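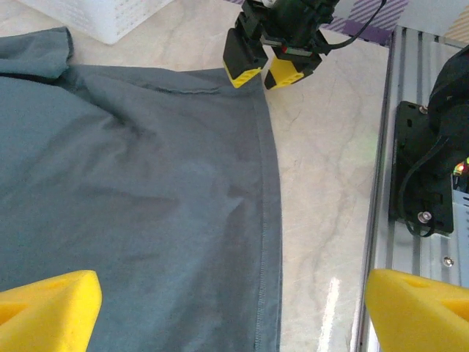 Abb. 6-1: Arbeitsbereich aus Sicht der Handgelenkkamera, Textil auf der Arbeitsfläche, zweiter Greifer über der Stoffkante

6 Störungen beim Greifen und Falten von Textilien

Dieser Abschnitt gilt für die Zweiarm-Faltstation Koltidum mit der Steuerungssoftware Nelon. Er beschreibt das Vorgehen bei der Störmeldung 2504 (Greifer schließt ohne Haltekraft) und bei der Störmeldung 3042 (Abstand der Arme unterschritten). Arbeiten nach diesem Abschnitt dürfen nur von unterwiesenem Personal ausgeführt werden.

VORSICHT – Quetschgefahr
Nach einer Störmeldung bleiben die Motoren unter Haltemoment. Beim Abschalten können die Arme absinken. Greifen Sie nicht zwischen die Greiferfinger und nicht unter einen angehobenen Arm, solange die Station nicht nach 6.1 gesichert ist.

6.1 Station sichern

1. Betätigen Sie den Halt-Taster am Bedienpult. Beide Arme verbleiben in ihrer Stellung.
2. Notieren Sie die angezeigte Meldungsnummer und die Uhrzeit. Die Meldung wird beim Quittieren aus der Anzeige gelöscht.
3. Stützen Sie jeden angehobenen Arm am Unterarm ab. Fassen Sie dabei weder an das Ellbogengelenk noch an die Leitungen.
4. Schalten Sie die Motorversorgung ab und führen Sie die Arme von Hand in die Ruhelage.
5. Sichern Sie den Hauptschalter gegen Wiedereinschalten.

Hinweis: Leuchtanzeigen an der Elektronik können nach dem Abschalten noch kurz nachleuchten. Ihr Zustand ist kein Nachweis der Spannungsfreiheit.

6.2 Meldung 2504: Greifer schließt ohne Haltekraft

Die Meldung erscheint, wenn ein Greifer die Schließstellung erreicht, ohne dass die Steuerung einen Widerstand erkennt. In der Regel wurde die Stoffkante verfehlt oder nur eine von mehreren Lagen erfasst. Dünne Baumwollware mit aufgeworfenen Falten nahe der Kante ist besonders anfällig.

1. Sichern Sie die Station nach 6.1.
2. Prüfen Sie die gelben Fingerauflagen beider Greifer auf Risse, Abrieb und Fasern. Entfernen Sie Fasern mit einer weichen Bürste. Lösungsmittel sind nicht zulässig.
3. Tauschen Sie beschädigte Auflagen stets paarweise aus. Unterschiedlich abgenutzte Auflagen führen zu schrägem Schließen.
4. Nehmen Sie das Textil von der Arbeitsfläche und legen Sie es neu auf. Streichen Sie Falten im Bereich der Greifkante von der Mitte nach außen glatt.
5. Kontrollieren Sie die Arbeitsfläche auf Spiegelungen. Richten Sie die Beleuchtung so aus, dass zwischen Textil und Schiene kein Lichtstreifen entsteht.
6. Entfernen Sie die Sicherung am Hauptschalter, schalten Sie die Station ein und quittieren Sie die Meldung.
7. Führen Sie im Einrichtbetrieb drei Probegriffe ohne Anheben durch.

Tritt die Meldung bei den Probegriffen erneut auf, ist die Greifhöhe nach dem Odgate-Verfahren neu einzumessen (siehe Abschnitt 3).

6.3 Meldung 3042: Abstand der Arme unterschritten

Die Meldung erscheint, wenn sich die Handgelenke über dem Textil stärker annähern als in der Konfiguration zugelassen. Die Steuerung hält daraufhin beide Arme an. Ein am Stoff anliegender Greifer wird nicht selbsttätig geöffnet.
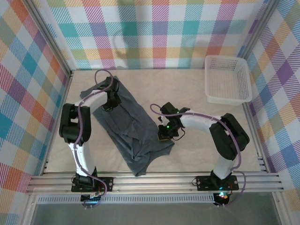 Abb. 6-2: Beide Arme über der Arbeitsfläche, linker Greifer am oberen Ende des Textils, rechter Greifer daneben

1. Stellen Sie vor dem Abschalten durch Sichtprüfung fest, welcher Greifer am Stoff anliegt.
2. Öffnen Sie diesen Greifer über das Bedienpult. Ziehen Sie das Textil niemals aus geschlossenen Fingern.
3. Sichern Sie die Station nach 6.1.
4. Prüfen Sie den Verlauf der violetten Leitungen an beiden Armen vom Greifer bis zur Basis. Die Schlaufen müssen frei beweglich sein und dürfen sich nicht am Nachbararm verfangen.
5. Prüfen Sie die Verschraubung der Montageplatten auf der Aluminiumschiene. Eine verschobene Platte macht die hinterlegten Abstandswerte ungültig.
6. Kontrollieren Sie, ob der Korb außerhalb der Schwenkbereiche steht, und richten Sie ihn bei Bedarf neu aus.
7. Schalten Sie die Station ein, quittieren Sie die Meldung und fahren Sie die Arme einzeln in die Grundstellung – zuerst den rechten, dann den linken.

ACHTUNG
Der Abstandswert darf zur Behebung der Störung nicht herabgesetzt werden. Bei mehr als 3 Meldungen 3042 innerhalb einer Schicht ist die Station außer Betrieb zu nehmen und der Dijkstra-Kundendienst zu verständigen.

6.4 Wiederinbetriebnahme

Der Automatikbetrieb darf erst freigegeben werden, wenn sich keine Werkzeuge mehr im Arbeitsbereich befinden und ein vollständiger Faltvorgang mit verminderter Geschwindigkeit störungsfrei abgeschlossen wurde. Meldungsnummer, Uhrzeit, Ursache und ausgeführte Maßnahmen sind in das Stationsbuch einzutragen. Ausgetauschte Fingerauflagen sind bis zur nächsten Wartung aufzubewahren.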